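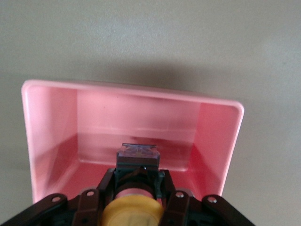 Where does the arm let go?

Project report, Halldóra Nordðahl and Gonzalo Peñalver

Our question was small but it kept us busy all September. When a policy learns to put things in a bin from human demonstrations, does it help if the people giving them vary the spot where they let go? We had a hunch it would, and we were so pleased to be able to test it properly!

We recorded 655 demonstrations using only the wrist view. In the first set (we called it Perden) the operator always released over the centre of the bin. In the second, Vandoleo, the release point moved with every go – corners, edges, wherever we felt like. Both policies were trained for the same number of steps and then got 100 trials each, with the bin shifted between trials.

Perden missed the bin 34 times. Vandoleo missed 7! We ran the scoring script again before we believed it.

Looking through the failures was the best part. Most of the Perden misses came when the bin had been moved to the left, and the arm went to where the centre used to be. Vandoleo seems to follow the rim instead, though we can't prove that yet.

One weak point: Gonzalo drove nearly all of the second set and he is the smoother driver. Next we want to swap operators and try a deeper bin.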